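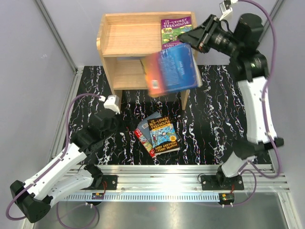

The right arm holding a blue book at the test shelf, with The 117-Storey Treehouse standing in the top compartment.

Jan 16, 2024

I work in book processing at the Widmer library service center, in the building on the Branine side of the rail line. We take in new books, donations and everything that has been pulled from the branches for a record fix or a repair, and we send it all back out in crates, in shelf order. People think a library job means a desk and quiet. Mine is a loading dock, a lot of carts and a radio.

Since November we have had a pair of robot arms in the back corner. They came from a company called Golix and sit inside a cell with grey walls and a marbled mat on the floor. They practice on children's books and a small wooden bookshelf. Several of you asked me to write something about it after I mentioned it in the post on my knee, so I am doing that now.

First, what they do. Books go on the mat in a stack. The arms are supposed to pick them up and stand them on the shelf, upright and spine out when it goes right. Then somebody clears the shelf and they go again. Most of the books in there are worn copies from the donation pile. The Treehouse books get used a lot because we always have duplicates, and because paperbacks are harder for the grippers than hardcovers. A hardcover stays the shape it is. A paperback bends, and if the top cover slides while the rest stays put, you end up with a book hanging open by one flap. I have seen that more times than I can tell you.

I kept the log for the first stretch, so I can give real numbers. Over the period I had it, 1456 attempts were recorded. Of those, 528 ended with somebody reaching in to fix something after the arms had stopped. A fix can be small. A book leaning too far counts. A book on the floor of the cell also counts, and so does the arm simply quitting halfway because it lost track of the edge. I asked for separate columns for those and we got them in the second version of the log sheet, which is better but takes longer to fill in.

Compare that with a person. Pushpa Chaudhary has been on the crate line longer than anyone and she can put up a full crate of picture books while carrying on a conversation with the dock. She does not look at the spines so much as touch them. When she picks up four thin books at once she gives them a little knock on the table to square them, then they go in together. The arms take one at a time.

So it is slow. Everybody who walks by says so, and I said it too on the first day. The plan was never to have it race Pushpa. The plan, as it was explained to us, is to let it run on the simple part of the returns overnight, when the building is locked and the heat is turned down, so that part is waiting on the shelves when we come in. We are not there. It has not run without a person in the room yet.

What has changed for us already is the kind of work, and this is what I wanted to write about, more than the machine.

I used to do eight hours of lifting and sorting with a break for lunch. Now, on the days I am assigned to the cell, I do maybe half of that, and the rest is resetting books, watching, and writing down what went wrong. My shoulders like it. My knee likes it very much, there is a stool. But I go home tired in a different way. Watching something that mostly works is hard. With carts your mind can go anywhere. At the cell you have to be paying attention at the moment the book slips, and if you were thinking about dinner you have nothing to put in the column. I was warned about this by my brother-in-law, who spent years checking bottles at a plant, and I did not believe him.

There is also the question of who gets picked. At the start the cell shifts went to whoever was free, then for a while they went to the same 2 of us, me and a younger coworker who is quick with the screen. That caused some bad feeling, and I understand it. The people on the crate line were doing our share of the lifting while we sat. I brought it up at the staff meeting and now it rotates. Everybody on the floor who wants it gets trained, and a cell shift is capped at half a day. I think the cap should have been there from the start.

The person from Golix we deal with is Izzati Rondonuwu. She comes by, sits on the other stool and asks a lot of questions. I was ready not to like this and I do like it. She wanted to know how we tell a book is going to be a problem before we pick it up, and I had never had to say it in words. So I stood there with a pile and tried. Glossy laminated cover, slippery against another one. Spine tape that has started to lift. A board book with something sticky on it, which you find by smell as often as anything. Label placed over the edge so it catches. She wrote it all down and the next week the stacks they gave the arms were fanned out a bit, so the edges of each book could be seen and got hold of. That came from us. Pushpa fans hers the same way when she lays them out for labeling.

I have mixed feelings about that part, to be plain. What we know about handling books took years to pick up and it was never written anywhere. Now it is in a notebook that leaves the building. We asked whether there would be anything in the pay for it. There is a small training rate for cell shifts, which we got after asking twice. I would not call it generous, but it is on the pay slip and it has its own line.

Then the big question, which my mother asks every time she calls. Are they going to let people go. What we have in writing from Widmer is that no position on the floor is cut because of the cell during the trial, and that the trial gets reviewed with staff present before anything is bought. What we do not have in writing is what happens when someone retires. Two people on the crate line are close. If those jobs are not filled, then the cell has cost two jobs, whatever it says in the letter. I said this at the meeting as well and was told it was noted. I will be looking for it in the minutes.

On the other side, we have had an open job on the floor for a long time and hardly anyone applies, and the ones who do leave when they find out how heavy a crate is. The returns do not stop because we are short. The week after the holidays we had 30 carts backed up along the wall to the Goltitz Street door and two people out sick. If something had been putting up the easy ones through the night that week, I would have thanked it.

A few practical notes, for those of you in other library systems who wrote to me because you may be getting something like this.

Ask where it will stand before it arrives. Ours took the corner where we used to park repair carts, and the repair carts have been in the way ever since.

Ask who does the resets and whether that time comes out of somebody's regular work. It does. Get it on the schedule under its own name.

Get the log sheet early and change it if it does not fit what you see. The first one we had only said "success" and "fail," and a book put up crooked went down as a success half the time, depending on who was holding the pen.

Use your own books. The sample set they offered at first was all clean hardcovers of nearly the same size. Our donation pile is a much better test — and a much less flattering one.

Next up for the cell is a second round with mixed sizes, picture books next to chapter books, which I expect to go badly for a while. I have a half day on it this week and then I am back on crates with Pushpa. The repair carts still need a place to go, and if anyone has solved that in a building with no extra wall, write to me at the usual address.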